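6 min read
14 shares · 3 comments

3.2 Mixed contents in shared bins

The household survey described in Section 2 asked people where they put things that have no fixed place. In Nutley and Nakville the most common answer was a single large container near a door, a workbench or the back step. We call these shared bins. Of the 290 homes that returned the form, 223 had at least one, and most had held on to the same bin through a change of address.

What goes into a shared bin follows few rules. Stevens and Vidal sorted the written lists by hand and found that garden and repair items were named most often, followed by things worn outdoors. Drinks bottles came up less often in the lists than in the home visits, and we think people do not regard a bottle as something they have stored. It is put down with the rest and stays there until the bin is next cleared.

For the handling work we made up sets of objects that follow the lists. Each set mixes soft items with hard ones, and each has at least one item that is see-through or shiny. Objects were laid on the floor of the bin in a single loose layer, with no attempt to keep like with like. A typical set is given in Figure 4.
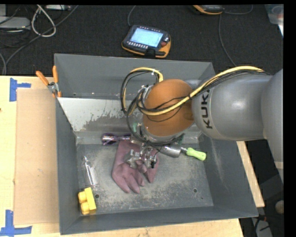

Figure 4. A mixed set in the dark grey metal bin: work glove, purple-framed sunglasses, a tool with a pale green handle and a clear bottle on its side.

Gloves deserve a separate remark. They were named in more lists than any other worn item, and they change shape each time they are put down. A glove lying flat with its fingers spread takes up a good deal of the floor and may cover smaller things. Folded at the cuff, the same glove takes up far less room and is easily missed. Maruyama therefore recorded the state of the glove (flat, folded or bunched) for every set, along with the direction of the cuff.

Sunglasses caused a different difficulty. People told us on the visits that they worried about scratched lenses, yet 13 of the homes we visited on the Friday round kept a pair loose among tools. When asked, owners usually said it was the old pair. We kept sunglasses in the sets and allowed them to lie against the wall of the bin, where they were often found in the homes.

Hand tools were grouped by handle and head, following the scheme in Lashari. Handle colour was noted but not used in the sorting. Bottles were noted as upright or lying down, and all were capped or uncapped as listed in the set sheet. The sheets are kept with the Kirnora object list and are described in Section 3.3.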